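Ripples, a rim and a price tag

The designer behind the Mirkus tray wants me to call it a landscape. I went to the Flodus workshop in Skurkinbridge ready to call it a tray on legs, and we never fully settled the matter.

"You're looking for a use," she told me before I had my coat off. I was. The thing costs $931, and for that I'd like to know where the keys go.

She says the ridges came first, in June, after months of flat versions she hated. "Flat is a shelf. I didn't want to make another shelf." The wavy outline followed. So did the colored balls, which she calls "punctuation." I asked if a buyer would miss them. "You would," she said. I'm not sure I would. 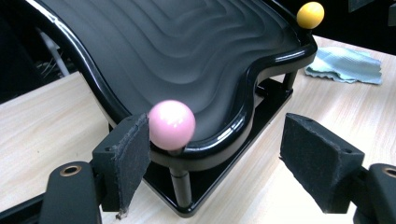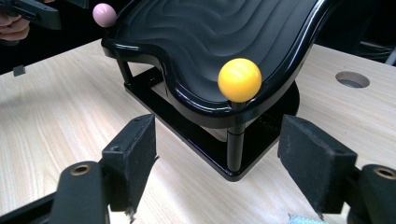

The black wave tray on its stand, with the pink and yellow balls at its edge.

I brought up dust. Grooves and a shiny black finish sound like a weekly chore to me. "A soft brush," she said, and changed the subject to Tsao, the shop that took the first 200. How many have sold? She wouldn't say. The plan is for 2,100 in all, a big number for an object its own maker won't assign a job.

Would she put fruit on it? "No." Mail? "Please don't." A candle? She thought about that one for a while.

"People buy vases and leave them empty," she said finally. "They don't get interviewed about it."

Fair enough, though most of those vases didn't cost $931. I asked if she keeps one at home. She does, in the hallway, and her keys are on it.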